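Home Blog Workshop notes Older posts Contact

Setting up the cup cell again, part two

In January I wrote that our small cell with the Pravex arm was working well with the paper cups. Then we moved it to another room, and since then it has been my job to make it work again. This post is for the people who asked me how one does this, and also for myself, so that I do not forget it the next time.

The arm learns from recordings of human hands. The cups are sorted by hand with marker straps on both wrists, from tray to table and from tray to tray, and the software follows the markers.

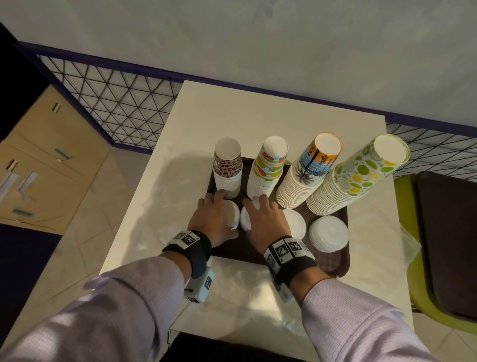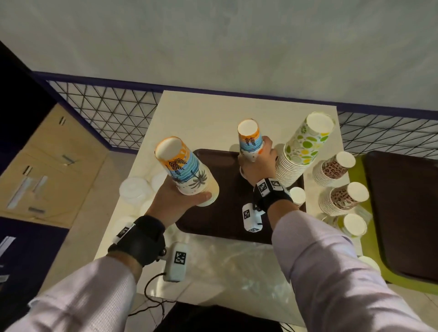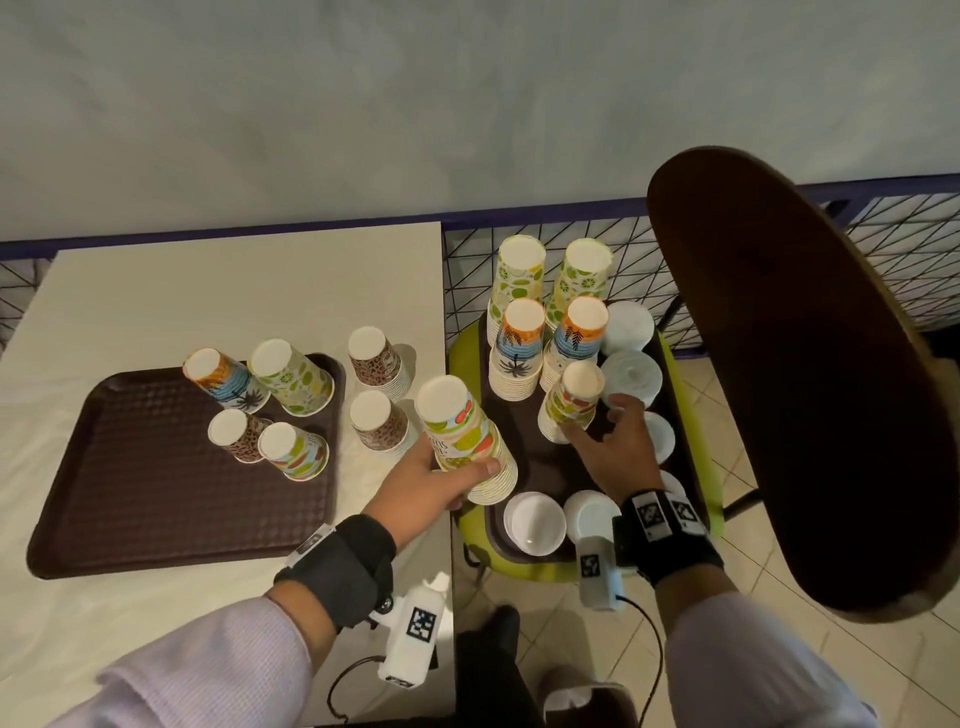 The first problem after the move was the calibration. The old file from Drurum (this is what we call the tracking computer) still loaded without any error, so I believed it was good. It was not good. When I played back an old recording, the gripper closed next to the stack and pushed it over. I lost an entire morning looking at the gripper before I looked at the date of the file.

Now I make a new calibration every time the table or the camera post has been touched. I fix the board with tape in the middle of the table, take the pictures, move it to each corner and take them again. The software asks for 300 pictures. With fewer it also gives an answer, but I do not trust it.

The second problem was the cables. The wrist units have thin cables, and after some weeks of bending, the left one began to lose the signal for very short moments. In the log it is only a line with code 646, which the manual explains as "input interrupted". Severyn Tymoshchuk, who built the first version of the cell, told me to hold the plug and move the cable slowly while watching the log. We found the bad place two centimetres from the plug. I cut it, soldered a new plug and put on heat-shrink tube – longer than before, so that the bend is softer. I also ordered a spare cable from Hordiienko, but it has not come yet.

Then the gripper itself. Paper cups are softer than one thinks, and a stack of them slides if you hold it too low. The force was set to 184 in the old configuration, and the number has no unit in the menu. I left it as it was and changed the finger pads, which had become smooth and shiny. New pads are glued with the Cillomard glue, clamped, and left overnight. Please clean the metal with alcohol first. I did not do this with the first pair and one of them came off in the afternoon.

What is still open: the arm makes a small knock when joint four changes direction. It is not loud and the position is correct, but I do not like it. I will open the cover next week and check the belt. If somebody has had the same knock on a Pravex, please write to me which screw you turned.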